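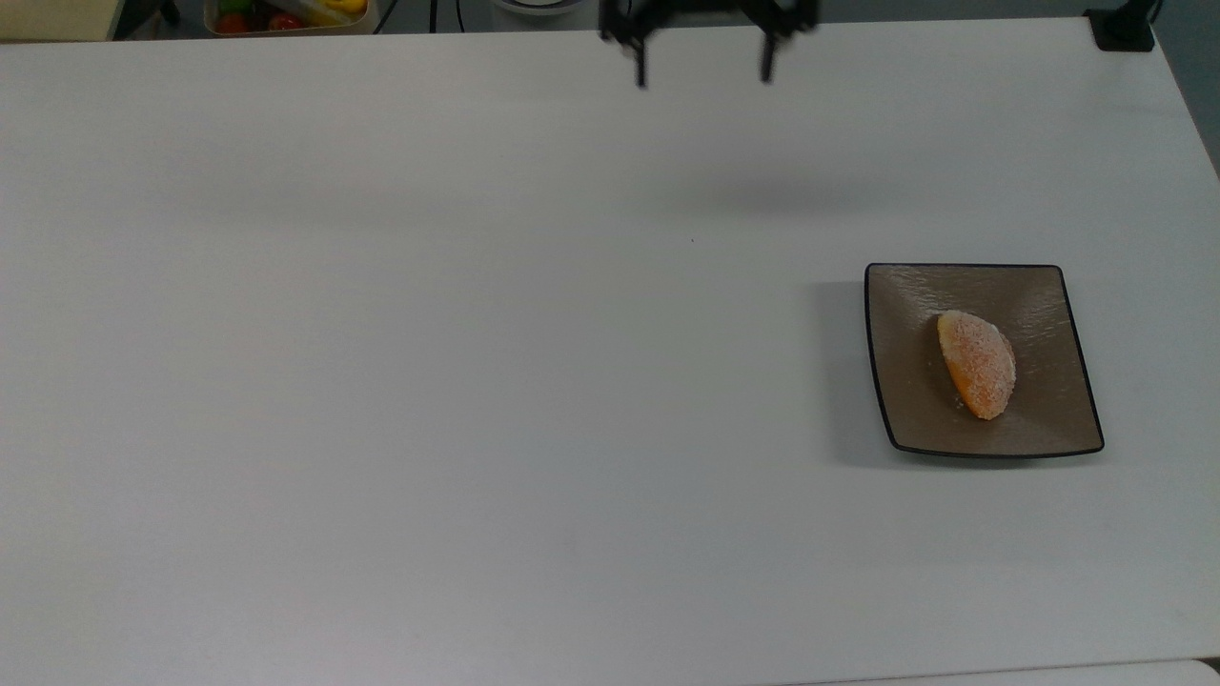
Support > Kitchen and Shop Robots > Common Questions

Can a robot clear a table yet?
Partly. Zorell arms can pick up cups, boxes and folded cloths in our test kitchen at Berkum. Food is harder. A single sugar-dusted orange piece on a square brown plate still takes planning, as the coating can come off on the fingers and the plate's glossy surface throws highlights that confuse depth readings. We ran 1,245 food pickups in June and do not yet offer the task to customers.

Can it wash dishes?
No. It can load a rack with plates of one size. Scraping and rinsing are left to a person.

What about shop work?
Sorting parts into bins is the most reliable job we support. The Bandara line handles roughly 200 parts an hour, slower than a trained worker.

Does someone have to watch it?
Yes. One person can watch two arms.

How much does a trial cost?
The Zelov starter trial is $2,360, with setup and training included. Travel is billed separately.

Who do I ask about a chore not listed?
Write to Rezaul Sheikh in applications. Include the size and weight of the items.

Last updated 23 February 2024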